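Massawe Community Help > Motion and Planning > Two-arm setups

Planner refuses the last bit of travel when both grippers work on one small object

Asked 26 November 2024
Viewed 1140 times
Tags: plimolero, fudard, dual-arm, collision-checking, hand-eye

Hello everyone, and thanks in advance to anybody who makes it to the bottom of this. I've read a lot of old threads here over the past few weeks and they got me most of the way, so I'm hoping one of you can get me over the last little hump.

I have two arms mounted side by side, facing a table, with a parallel gripper on each and a camera bracket on top of each wrist. Planning is done in Plimolero, object poses come from Fudard, and a Drornard controller runs the joint loop for both arms at 1000 Hz. The task is padlocks. One gripper holds the lock body, the other one goes for the key and turns it. There is a third camera up at the head that sees the whole table.

Single-arm work is lovely. Either arm will pick up a pen cap or a ring of keys all day long and I have no complaints. The trouble starts when one arm is holding something and the other has to come right up to it. The planner gives me a path nearly all the way in, and then I get this:

[plan] goal state rejected: link pair (L_finger_lower, R_finger_lower) in collision
[plan] code 2674, no valid goal samples

But the fingers aren't in collision! There is visible daylight between them. If I jog the second arm by hand to the very same joint values the planner rejected, it sits there quite happily and touches nothing.

My first thought was that the two arm bases were off relative to each other in my model, so I did the old fingertip-to-fingertip check, jogging the lower fingers together over the middle of the table and comparing where the model believed each tip was.

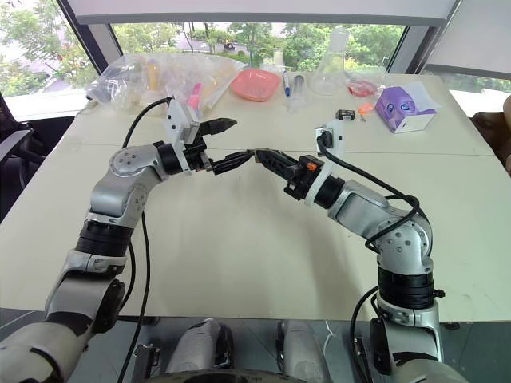 What I've tried so far

1. Fingertip check, as above. The model says the tips overlap a tiny bit when they are just touching. I did it in a few other spots over the table and got the same sort of answer each time, so I don't believe the bases are badly off. A bad rotation ought to get worse as you move out to the side, no?

2. Turned off the table as a collision object, in case the message was misleading me. No change, same code.

3. Turned off collision checking between the two arms altogether. This works, in the sense that I get a plan. It also makes me very nervous, and one of the plans it gave me swung the right forearm straight through the place where the left one was sitting. I stopped that one in simulation, thank goodness.

4. Raised the number of goal samples to something silly. It takes longer to fail.

5. Went back to a plain job with nothing held by either gripper, both of them coming in toward a bunch of keys from opposite sides. That plans fine with the fingers open and a decent gap left between left and right. It's only when I ask for the gap to shrink that the error comes back.

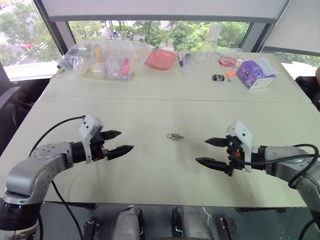

Test 5: both grippers open, keys on the table between them.

So I have a case that works and a case that doesn't, and as far as I can tell the main difference is how close the fingers of one hand get to the fingers of the other. I've gone through the robot description file line by line (all 2132 lines of it, with a pot of coffee) and the finger meshes look right to me when I display them.

There's a second problem which may or may not be related. Every so often Fudard gives me the pose of the padlock turned end for end, with the shackle where the keyhole should be. The position is good and the rotation is exactly half a turn wrong. Then of course the goal for the second arm is on the wrong side of the lock and the planner fails for a completely fair reason. I mention it because it muddied my testing for days before I noticed, and I may have blamed the planner for some failures that weren't its fault.

Is there a sensible way to let the two grippers get close without turning off arm-to-arm checking everywhere? And has anyone had luck getting a steady orientation on something as plain as a padlock?

2 answers

Answer 1

its the padding. set robot_padding to 0 and try again. had the same thing in July

 Comment from the asker: Thank you! I set it to 0 and the close approach plans now, so that's a big clue. The trouble is that it applies to every link, and now the forearms pass each other much closer than I like. Is there a way to do it for the fingers only?

 Reply: dunno, i just run slow

Answer 2 (accepted)

The answer above has its finger on the right thing, but please don't leave it at 0! Let me go the long way round, as I think you have two separate issues and each one has been hiding the other.

First, your fingertip check was a good idea and you read it correctly. If the base-to-base transform had a rotation error, the disagreement would change as you moved around the table. You saw a small overlap that stayed about the same everywhere. That is what you get when the shapes are slightly too fat, and Plimolero makes them fat on purpose. Every link is grown outward by the padding value before checking, and when two robot links are compared, both of them have been grown. So the gap you lose is double the number in your config file. For a forearm you'd never notice. For a pair of narrow fingertips coming together over a key, it's the whole job.

What also catches people is that the display window shows you the original mesh. You can stare at it until your eyes water (I have) and it will look perfect, as the grown shape is never drawn unless you switch on the checker view.

Padding can be given per link, and the per-link value wins over the global one. I'd do something like this:

robot_padding: leave at whatever it was before
link_padding:
 L_finger_upper: 0
 L_finger_lower: 0
 R_finger_upper: 0
 R_finger_lower: 0

Leave the gripper bodies, the camera brackets and everything further up the arm alone. The brackets especially. They stick up off the wrist, and it's easy to forget them when you're thinking about fingertips.

One more thing while you are in that file: check whether your cables are modeled. I can see them looping out of the brackets and back over the arms in your pictures, and no planner knows about those unless you tell it. I put a fat capsule on each forearm where the loop sits. It's crude and it costs me a little reach, and I sleep better.

Next, please split the motion in two. Plan the big move to a standoff pose with all the checks on and normal padding, then do the final approach as a short straight line along the key's axis with the fingers' reduced padding. If your version has allowed-contact pairs, enable only the finger-to-finger pairs, only for that second piece, and put them back when you retreat. Write the putting back into the same function as the enabling. I once left mine on overnight through a crashed script and spent the next morning wondering why everything was planning so beautifully.

Also make sure the padlock is attached to the holding gripper in the planning world. If it's left as a free object, it stays behind in the model when the arm moves, and you get collisions with a ghost. When you attach it, list the holding fingers as allowed to touch it. The turning fingers should be allowed to touch the key and nothing else, so model the key as its own little box.

As for the half turn, Fudard matches on outline first and uses surface detail to break ties. From some angles a shackle isn't distinctive enough, particularly a shiny one that half disappears against a pale table. Ask it for the top two candidates along with their scores. When you get a flip, I'd bet the scores are nearly level. Then pick between them yourself, using something you already know.

 Comment from the asker: This is wonderful, thank you so much for taking the time. Per-link padding went in and my close approach plans with the forearms still keeping a polite distance. I had no idea about the doubling. Off to try the two-candidate thing now.

Update from the asker
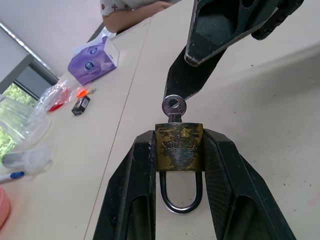 The half-turn problem is sorted too, so I'll write it up for whoever lands here next. I asked Fudard for two candidates as suggested, and the scores were so close you could have flipped a coin. What I do now is take the crop from the holding arm's wrist camera and look for the lettering, then compare its direction with each candidate. In the grip I use for turning, the shackle hangs down between the fingers, the key goes in at the top, and YT-LOCK reads upside down to that camera. So if the letters come back upside down, I keep the candidate with the keyhole up. The brass is pretty badly tarnished and the reader sometimes drops a letter, but I don't need the word, only which way up it is. If it can't decide, the script opens the head camera view and waits for me to press a key on the keyboard.

The planner side is as Answer 2 laid out. Standoff with full checks, then a short straight line until the upper finger is nearly on the bow of the key. I did model the cables in the end, and I lost a bit of reach on the right, which I can live with. Allowed contacts go on for the last piece and off again in the same function, inside a finally block so that a crash can't leave them on.

I still get the occasional code 2674 when the lock is held low in the fingers, where the wide part of the second gripper really does come near the first. Those look like fair rejections to me. For now I regrasp a little higher and plan again.

 Comment from answer 2: Glad it's behaving! For the low grasps, try letting the approach direction roll around the key's axis before you give up and regrasp. The bow is flat, so you have two ways to take hold of it, half a turn apart, and one of them may put the bulk of the gripper on the side where you have room.

 Comment from the asker: Oh, that's a good one. Adding it to the goal list tonight.

 Comment: does link_padding work with the older config format? mine ignores it

 Comment from answer 2: It has to be at the same indent level as robot_padding. If it's nested underneath, it gets skipped without any warning.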